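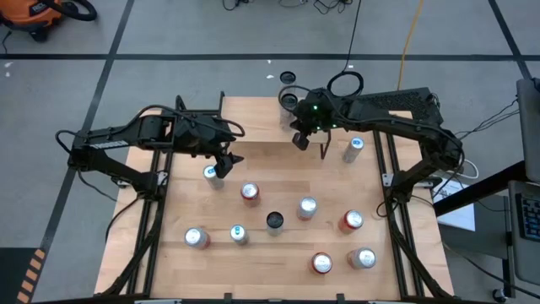
Veronika Bognár

Sunday, late

Cans again. I said I would stop thinking about the cans when I left on Friday and I've thought about them most of the weekend, which tells me I need a hobby.

Csaba's idea is that if everything is set out on the light wood table, people will see what they drink and make sensible choices about it. I have my doubts. Red ones, silver ones with blue on the top, a nearly black one, all standing any old way across the middle and the front, and the two clear containers with the black tops at the back. It looks like the end of a party where the guests were very tidy about putting things down and not at all tidy about where. One of them, the dark one, looks open on top. I don't see how you run a drinks order on that basis.

He wants to sort by color. Fine, but silver is hardly a color when most of the cans have some silver on them, and is silver with a reddish band at the bottom red or silver? I asked him and he said "use your judgment." My judgment is to sort by what's in them. Ilona agreed with me and then agreed with him ten minutes later, so I'm not counting her.

The order from Lengyel came to 103 last month and it will be 158 this month if Boglárka gets her way. She says people in Leltstead drink more in June. Maybe they do. I would like to see where she got that. I drink water from the tap and have never once been asked for my opinion on flavors.

Also the containers. What are they for? Csaba says returns, Ilona says snacks. I give it until Wednesday before there are batteries in one of them.

Called Mother after supper. She's sure her knee is better because of the new cream - I'm sure it's better because she stopped going up to the attic. Didn't say so.

Need to buy stamps and find the other gray glove. Bus at 7 if it comes.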